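Sorting room walk-through, Tuesday, second shift
Checked by: Daryna Panasiuk
With: Mitiku Tufa (first half), Olaia Cuesta (from the sink onward)
Copy to: Amanuel Alemayehu, and one for the clipboard by the door

Good morning, everyone, and thank you for letting me get underfoot again. I know the shift change is a busy time to have someone wandering through with a pen, so I tried to be quick and, as usual, I wasn't. Most of the list is in good shape. Please read the comments even where the box is checked, as I tend to put the useful things there.

## Floor and doors

- [x] Walkway from door to sink is clear
- [x] Side door opens fully and closes on its own
- [ ] Floor dry at start of shift

*Comment:* There was a puddle under the rinse rack when I came in, maybe the size of a dinner plate. Mitiku mopped it up before I had finished writing it down (thank you!), but the mat needs to go back under the rack. It was hanging over the radiator, where I suspect it has been since the weekend.

- [x] No stray caps on the floor

*Comment:* A lovely change from last time. A loose cap rolls under a shoe in the most unhelpful way, and the pale ones vanish against our floor, so please keep up the sweep at the end of each shift.

## Work surfaces and small parts

- [x] Surfaces wiped down
- [x] Cap tubs labeled on the front and the lid
- [ ] Caps checked one at a time before going in the tub
- [x] Cracked or chewed caps go in the red tub

*Comment:* We are nearly there with the one-at-a-time check. The plain tubs were fine, but tub 36 had a few caps with the paper liner still stuck inside, and those jam the wash basket. Turn each cap over, look at the inside, look at the rim, then turn it back and look at the printed face. It feels slow for the first ten minutes and then your hands learn it.

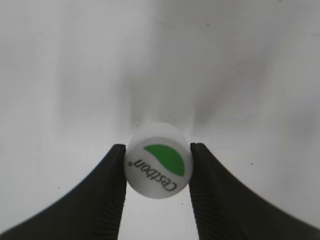

*White bottle cap with a printed logo on its face.*

Caps with printing on them go in the Vastero tub, whatever the print says. Olaia asked me whether a faded logo still counts as printed, and I said yes, if you can see any of it at all. Poul wants them kept apart for the spring batch, and it is much easier to put a doubtful one in with the printed caps than to go fishing for it later in the plain ones.

## Sink and wash basket

- [x] Water temperature label readable
- [x] Gloves in all sizes on the hook
- [ ] Basket handle secure

*Comment:* The left rivet on the basket handle is loose again. It held while we lifted it half full, but I would not trust it with a whole load, so please fill to the halfway line until the new one comes from Ollport. The order number is 543 if anyone needs to chase it, and Amanuel has the paperwork.

- [x] Drain strainer in place and emptied

## Storage shelves

- [x] Heavy tubs on the bottom shelf
- [x] Nothing stacked above the line of tape
- [ ] Step stool in good condition

*Comment:* One of the rubber feet has come off the stool and it rocks. I have put it in the office with a note on it - please don't rescue it, however tempting that is at the end of the day. Borrow the one from the packing room for now. Mitiku says they hardly use theirs.

## First aid and fire

- [x] Extinguisher in place, seal unbroken
- [x] Eyewash bottles in date
- [ ] First aid box full

*Comment:* We are down to four finger bandages and there are no medium gauze pads at all. I have added both to the Sterkanura order. If you use the last of something, jot it on the card inside the lid, even if your handwriting is as bad as mine.

## To do before the next visit

| Item | Who | Status |
|---|---|---|
| Mat back under rinse rack | Mitiku | Done while I was there |
| Empty and recheck tub 36 | Olaia | Started |
| Basket handle | Amanuel | Waiting on delivery |
| Foot for step stool | Daryna | Open |
| First aid refill | Daryna | Ordered |

That makes five items, and only the handle worries me. If the rivet gets any looser, take the basket out of use and wash by hand in the small tub until it is fixed.

Signed, D. Panasiuk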